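Chapter 6
Testing in Simulation Before You Touch the Arm

What you need first: Chapter 4 (grasps), the first half of Chapter 5 (logging). If you skipped 5, go back for the part on trial records at least. We lean on it from page one.

6.1 Why start in a simulator

A real arm is slow. It needs a person standing by, it drifts, and when a part rolls under the bench the whole afternoon goes with it. A simulated arm can run all night. Same start, same parts, same light, as many times as you like – and then you change one thing and run it again.

That last bit is the real subject of this chapter. Changing one thing. Most student projects we see change four things between Monday's run and the next and then argue over which one mattered. Can't be settled. The data is gone.

So the method, in short form: fix the room, fix the task, vary the start, log everything, score by a rule you wrote down before the first trial. Call it the fixed-room method. The rest of the chapter is details, and the details are where people get hurt.

6.2 The running task

All exercises in Chapters 6 through 9 use one task from the Grilness set, our course simulator package. Small pieces, a flat board, one arm with a two-finger gripper. Goal: get the pieces onto the board. A piece counts if it is resting on the board when the trial ends. Touching the edge doesn't count. Leaning on another piece doesn't count either, see 6.5.

Simple task on purpose. A small piece near a board edge is harder than it sounds: the fingers need room to open, and the board itself takes up some of that room.
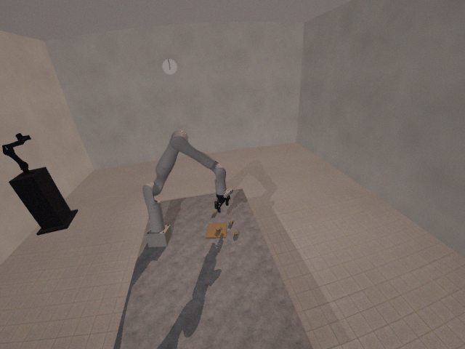 Figure 6.1. The Grilness board task. One piece on the board, others still on the work surface.

Look at the shadows before you look at the arm. They matter for any policy that works from camera images, because a dark band crossing the surface can read as an object, or hide one. In our early runs a policy trained with the light off to one side did well, then fell apart when the light was moved overhead. Nothing else had changed. We only knew that becuase nothing else had changed.

Room contents too. Walls, tile, the clock, a second arm on its own pedestal – the learner sees all of it. If the background never varies in training, you have no idea whether the policy is using it. More on this in 6.6.

6.3 Terms

Trial. One run of the task from reset to stop.

Reset. Putting the world back to a known start. In simulation this is a function call. On hardware it's you, with tweezers.

Seed. The number that picks the random start. Write it down. Every time.

Policy. Whatever turns what the robot senses into what the robot does next. Could be a learned network, could be forty lines of if-statements. The method doesn't care.

Success rule. The test that turns the end state into a pass or a fail. Written before trial one, not after you have seen the results.

Held-out start. A start position the policy never saw in training. Scores on training starts are nearly worthless by themselves; report them if you like but never alone.

6.4 The basic procedure

Step one. Load the room and lock it. Save the room file with the results, not in some other folder.

Step two. Write the success rule in one sentence. If it takes a paragraph, the task is too fuzzy. Fix the task.

Step three. Draw the starts. We use 50 held-out starts for a first look and 300 for anything that goes in a report. Piece positions vary, piece angles vary, board stays put.

Step four. Run. Don't watch. Watching makes people stop early when it looks good.

Step five. Score by the rule. Then, and only then, open the recordings and sort the failures by kind.

Step six. Change one thing. Go to step one.

6.5 A worked result

The baseline policy that ships with Grilness was trained on 1,000 demonstrations and tested on 300 held-out starts. It failed 37 of them. Fine, but the number alone doesn't tell you much. What did the failures look like?

The biggest group was edge failures. Piece lying close to the board, one finger comes down on the board instead of the surface, the grasp closes on air or knocks the piece away. The next group was early release: good grasp, good lift, fingers open before the piece is over the board. A handful were scoring arguments, a piece propped against another piece, which is why the success rule now mentions it.

Two kinds of failure, two different fixes. Edge failures are a planning problem, the approach angle is wrong. Early release is a timing problem. More training data might help both, or it might hide both under a better average. The Dristaria exercises at the end of the chapter have you try each fix alone, then together, on the same 300 starts. Don't draw new ones for the second policy. Comparing two policies on differnt starts adds noise you didn't need.

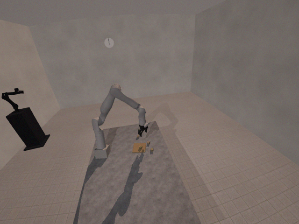

Why use the same seeds for both policies?
Because each start then gives you a matched pair: the same layout, tried two ways. Easy starts are easy for both and hard ones are hard for both, so the gap between the scores comes from the policies and less from the luck of the draw.

6.6 What a simulator won't tell you

Friction, mostly. Simulated contact is a set of choices somebody made, and small pieces between two fingers are where those choices show up worst. A grasp that holds in simulation can slip on hardware. The other way around happens as well, less often.

Camera noise. Cable drag. Backlash in the joints. A bench that isn't quite level.

None of this makes the simulated result wrong. It's a result about the simulator. Say so in the write-up. "Passed on held-out starts in simulation" is a fair claim. "Works" is not.

The usual next move is to vary the things you don't know: friction up and down, light moved around, wall and surface textures swapped. Chapter 7 does this with the Jollitz texture pack. Run the fixed room first though. If a policy can't pass in one room, don't hand it many.

6.7 Before you go on

Install Grilness and run the reset check, instructions in Appendix B. If two resets with the same seed give different piece positions, stop and fix that. Usually it's the physics step setting.

Pirzada users: the arm file is already converted, but the gripper opens on a negative command, opposite to the one in this book. Flip the sign in the config. Don't flip it in your policy code, you will forget it's there by Chapter 8.

Exercises 6.1 to 6.4 need only the baseline policy. Exercise 6.5 needs your own, so start training it now and leave it overnight.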